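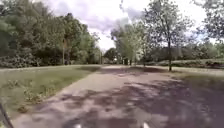 A reader of the first release wrote to ask why we give no single score per path, "because a person with a stroller does not want to read seven columns." It is a fair question and we discussed it for a long time. We still give no single score. A surface that is easy for a stroller can be tiring for someone with a cane, and one number would hide this.

Sodcombe Path Surface Notes

What is in it
The file paths.csv has 2000 rows. Each row is one short section of a public walking path in Sodcombe or Barnau, with notes on how the surface is to walk on. The file places.csv has the names of 22 parks and greens, with the spelling used on the local signs. Nyaga is not covered yet.

Columns
section_id – text, never reused
place – must match a name in places.csv
surface – asphalt, gravel, slabs, earth, mixed
wear – 0 (smooth) to 4 (broken)
patches – none, few, many
shade – open, partly, full
remark – free text, often empty

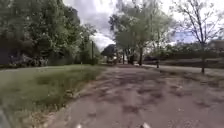

Worn asphalt with darker patches and shallow potholes, leading toward trees.

How the notes were made
Sections were walked in daylight, in both directions when the time allowed it. Wear was written down before the remark, so that the remark does not influence the number. 200 sections were walked again by a different person. Where the two values were not the same, we kept the higher one and put "second walk" in the remark.

Known problems
Dark shade makes patches hard to judge, so please be careful with rows where shade is "full". Leaves were a problem in November – some gravel sections may be marked as earth. Width is not recorded. Slope was recorded in Barnau only, and we removed it from this release.

Use
The notes are good for planning a walk or for comparing surfaces inside one park. Please do not use them to decide on repairs, as we are not engineers and we did not measure depth.

Changes
1.1 – "mixed" added to surface, double rows from Barnau removed
1.0 – first release, under the old name Zovgate Walks

Corrections are welcome. Send the section_id and the new value, and add one sentence about what you saw.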